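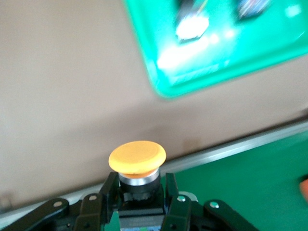
What is the Numard tune archive?

A collection of dance tunes played by amateur and village bands in the Numard valley, taken from handwritten part books and home recordings and now issued for the first time as a printed edition with audio.

Drikska, the regional music publisher, will release the edition in June. It contains 200 tunes, edited from 16 manuscript part books and a box of open-reel tapes. The work was directed by Chathurika Khondokar, who also wrote the introduction and the source notes.

The tunes are mainly polkas, schottisches, waltzes and marches. Most were played for dances in halls and barns by groups of four to seven people. Instrumentation varied with who was available. The part books name fiddle, button accordion, cornet, tenor horn, banjo and, in one book, a pair of bones marked "for the boy." Bass lines were often left unwritten and have been supplied only where a tape gives evidence for them. Supplied notes are printed in small type.

"The books disagree with each other on nearly every page," said Khondokar. "A tune will be in D in the fiddle book and in C for the cornet, which is normal, and then the second strain will be two bars longer in one of them. We printed the longer version and put the shorter one underneath. Players can choose."

Each tune is given as a single melody line with chord symbols. Second and third parts are included where they survive. Titles follow the spelling of the source, and an index groups the variant titles. One polka appears under five names. Repeats, first and second endings and pickup notes have been made regular, and every change of this kind is listed in the notes. Tempo markings are taken from the tapes and are shown in brackets for tunes that have no recording. 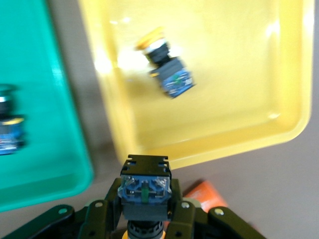
Page last updated: June, 4:15 p.m.

The tapes were transferred at Pukitz, an audio restoration workshop. Speed was corrected against the fixed pitch of the accordion where the instrument could be identified. Hum was reduced with a narrow filter. No other noise reduction was applied, and talking between the tunes has been kept. The transfers fill 2 compact discs, packed inside the back cover of the book. The same files will be offered as a download to buyers of the printed edition.

Several recordings come from the Talukder family, whose parlor was used for rehearsals over a long period. The family also lent the earliest of the part books, a ledger with the grain accounts still legible at the front. The grain accounts are not reproduced.

The edition is spiral bound so that it will lie flat on a music stand. The print run is 2,000 copies. Schools and public libraries in the valley will receive a copy without charge on written request. The part books have been returned to their owners, and page scans can be viewed by appointment at the Drikska reading room.

Permission is not required to play the tunes in public. The editorial parts and the printed chord symbols are under copyright, and groups wishing to record them should write to the publisher. Bands that use a tune from the edition are asked to give its number in their program notes — the titles alone are too unreliable to identify it.

A correction sheet will be kept by the publisher. Readers who hold other part books or tapes from the valley are invited to send a list of titles, with the first four bars of each where possible. Original material should not be mailed.

Review copies and sample pages are available from the Drikska press desk.

34 shares | 3 comments

fiddleback
Will there be a version for B flat instruments? I can transpose at sight but the rest of our brass section can't.

Marlene T.
My grandfather played tenor horn in one of these bands. He always said the schottisches were too slow on the tapes and that the machine was at fault. Glad to see somebody checked the speed.

oldreeds
Spiral binding, thank you. Please tell me the discs aren't glued in.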